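Section 6: Running the Table-Sweeping Demonstration for Visitors

By Hanneke Vandenberghe
04/01/2020

Visitors love this station! People who walked right past the bigger machines on the way in will stand for a quarter of an hour watching two arms deal with a bit of debris, and the younger ones usually want to pick what gets swept next. This section takes you from a cold start to your first audience. Section 5 (power, network, arm calibration) should be finished before you begin.

6.1 Before the doors open

1. Walk once around the station and look at the cables. They should hang free, with enough slack for each arm to reach across to the middle of the table.

2. Turn on the left arm, wait for the ready tone, then turn on the right arm. Starting both together sometimes trips the Findoma controller, and clearing that fault takes longer than waiting.

3. Send both arms to the home position and open both grippers.

4. Wipe the table with a damp cloth and dry it. Old scuffs don't matter. Crumbs do, as the software may decide to go after them.

5. Set the speed dial to 16. We ran at 77 in the lab for months and it looks terrific, but visitors can't follow what is going on, and small children back away.

CAUTION: Keep hands off the table whenever the green lamp is lit. This goes for staff too, including staff who "just want to nudge the sponge."

6.2 Laying out the table

Place the objects in the same order each time, working from the left arm to the right. The positions don't need to be exact to the inch, but the order does matter to the spoken script in 6.4.

1. Bin at the far left, under the left arm, empty.

2. Dustpan in the center, handle to the left, scoop facing right.

3. Debris close to the lip of the dustpan. Start with a single piece. You can work up to harder arrangements once the room has seen it done.

4. Sponge to the right of the debris.

5. Hand brush near the right arm, bristles toward the middle of the table and handle toward you.
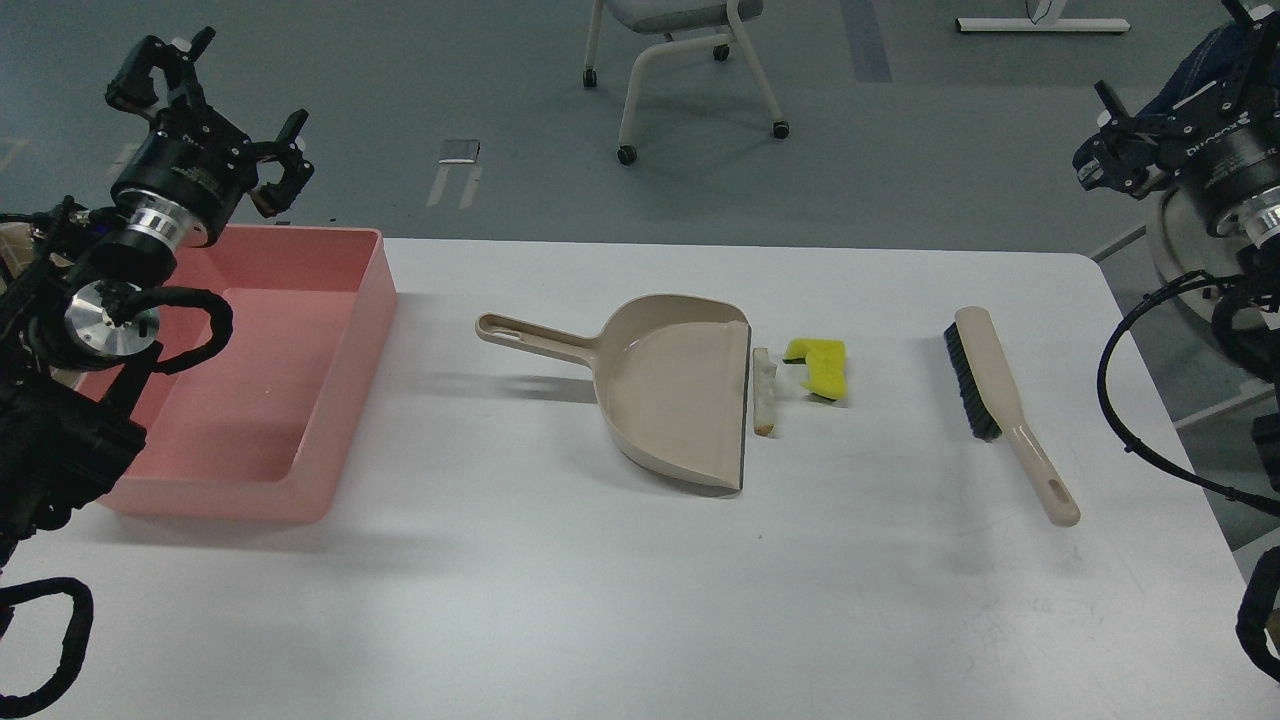
6. Press LAYOUT CHECK on the tablet and wait for all the object names to turn green. A name that stays gray usually means the object is too near the edge or is lying under a gripper. Slide it a couple of inches and press again.

NOTE: Jalen Delacroix worked out the angle for the brush after a long afternoon of failed grasps. If the handle points straight at the front of the table, the right gripper tends to pinch it too low and the bristles lift off the surface. A good slant fixes it nearly every time.

6.3 Running a cycle

1. Tell the audience you are about to start. Say it out loud, even if there are only a couple of people.

2. Press START. The left arm takes the dustpan handle and the right arm takes the brush.

3. Let the sweep finish. It may take more than one stroke, and the pauses between strokes are normal (the software is checking what moved).

4. The left arm tips the dustpan over the bin. Point this part out! It is the moment people cheer.

5. When both arms are home and the lamp goes out, reset the table as in 6.2.

If the debris gets pushed past the dustpan, leave it alone and let the arms try again. At the Skemurgate open day last May we had a run where the brush needed four strokes, and the applause at the end was the loudest of the day. A recovery shows people more about the work than a perfect first sweep.

CAUTION: If an arm stops in mid-air, press HOLD before you do anything else. Do not pull on the gripper.

6.4 Talking while it runs

Lăcrămioara Anghel wrote the full script, and it's in the Timen binder at the front desk. Use your own words if you like, but please cover these points:

- Both arms follow one shared plan, so the dustpan has to be steady before the brush moves.
- The order of steps isn't timed by a clock. Each one starts when the last one is done.
- The sponge is used in the wiping cycle, which you can offer to run next.

Questions will come fast, and you don't need every answer. "I'll find out" is fine, and Hyun-seo Kong has offered to take the hard ones by email.

6.5 Group size and closing down

Keep groups small enough that everyone can see the tabletop. On a busy day we have had roughly 200 people through, and short showings with a steady line worked far better than one big crowd.

1. After the last group, send both arms home and open the grippers.
2. Empty the bin and return all objects to the Timmermans case.
3. Turn off the right arm, then the left.
4. Write the number of cycles in the log, along with any stops and what was on the table at the time.

Last updated by Loretta Benavides, revision 2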